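Flondow Court Wax, the 14 oz. Can: My Review After a Summer of Shuffling

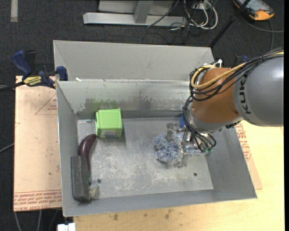

KUKA arm over the gray bins.

← Club Notes: August Doubles Results. Beat Marti Thanks Everybody Who Brought Pie!!

Several of you asked at the last potluck what I thought of the new Flondow wax beads, so I'm finally sitting down to write it up. 20 October 2023 and the courts are closed for the year, so no excuses left!

First, what I'm comparing it to. We have used Ruterel beads at Mösli for as long as I've been a member, and before that it was whatever Emil Hofstetter had in his trunk. Ruterel is decent stuff. It goes down easy, it's cheap, and on a dry morning the discs run very nicely. My complaint has always been the afternoons. Once it gets humid the far end goes slow on you, and you start pushing, and then you're in the kitchen at minus ten and muttering.

I bought three cans of the Flondow with my own money (nobody sent me anything, I wish they would) and put it on court 3 only, so we could go back and forth and compare. The can has a shaker top with a twist collar. I like the shaker. I do not like the collar! It sticks if you get any beads in the thread, and Theresia Zürcher had to open it for me twice with one of those rubber jar grips. If you have arthritis in your thumbs like I do, leave it half open and keep it standing up in the shed.

Now the play. I would call it faster than Ruterel but not silly fast. Jonas Sutter and I played a 75-point game on it the first day and we both went long for the first four frames, and then we settled down. Hammer shots were a real pleasure. What surprised me was the drift, because court 3 has always pulled left from the head end and it seemed to pull a little less. Jonas says that's my imagination. Could be! But I beat him, so I'm keeping my opinion.

Humid days: better. We had one of those sticky August afternoons, and court 3 was the one everybody wanted. By the second game I did have to shake on a bit more, same as with any of them.

Cleanup is where I'd take off a point. These beads are small and they get in your shoes and go home with you. My husband found some in the dog's bed. A regular broom just pushes them around, so use the wide soft one that hangs behind the scoreboard and please hang it back up after.

One can did us 104 games by the tally sheet, which I thought was pretty fair. It costs more than Ruterel, no way around that, and if we did all the courts we'd feel it in the dues. Benedikt Bachmann wants to try the Foser spray next year instead. I've played on Foser at an away match and didn't care for it (too slick at the start, nothing left by lunch), but I'm willing to be talked around if he brings a can.

So, four stars out of five from me. Good speed, good in sticky weather, poor lid, messy. I'd buy it again for tournament days and keep the Ruterel for practice.

I have most of a can left over. If anybody is heading south for the winter and wants to try it on their court down there, call me before you pack the car.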